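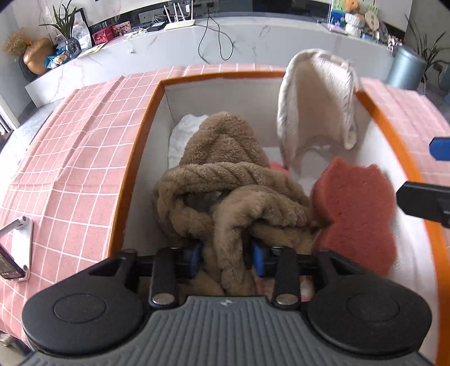 4. Connecting the receiver to the aircraft intercom

4.1 Before you start

The Stidamness traffic receiver can send spoken alerts to the pilot's headset through the auxiliary input of the intercom. The connection is optional. Traffic will be shown on a connected tablet whether or not the audio cable is fitted.

You will need:
Turkska audio cable, 196 cm, supplied with the receiver
Two cable clips
A free auxiliary input on the intercom or audio panel

CAUTION: In a certified aircraft, any wiring that is fixed to the airframe must be installed and signed off by a licensed engineer. The steps in 4.2 apply to portable use only.

4.2 Fitting the cable

1. Turn off the avionics master switch and the receiver.

2. Plug the straight end of the cable into the socket marked AUDIO on the rear of the receiver. Do not use the socket marked DATA. It has the same shape but carries supply voltage.

3. Run the cable along the side wall of the cockpit to the intercom. Keep it clear of the rudder pedals, the trim wheel and the seat rails.

4. Plug the angled end into the auxiliary input.

5. Secure the cable with the two clips. Move all flight controls through their full travel and check that the cable does not catch.

NOTE: If the intercom is a Brenent mono unit, set the receiver to MONO before continuing. In STEREO, alerts may be heard in one ear only.

4.3 Setting the alert volume

1. Turn on the receiver and wait for the status light to change from amber to green. A cold start can take up to 114 seconds.

2. Open the Kiani app and select Setup, then Audio.

3. Set the volume to 5 and press Test. The words "Traffic, twelve o'clock" will be spoken once.

4. Adjust the volume in single steps. The highest setting is 10.

5. Repeat the test with the engine running at cruise power, on the ground and with the brakes set.

CAUTION: Alerts must not mask radio calls. If the intercom does not lower the auxiliary input when a radio call is received, choose the lowest volume that can be understood clearly.

4.4 No sound in the headset

Check that the auxiliary input is switched on at the intercom, and that Mute is not selected in the app. If the status light is flashing red, see Section 7, Fault codes.

Revised January 2023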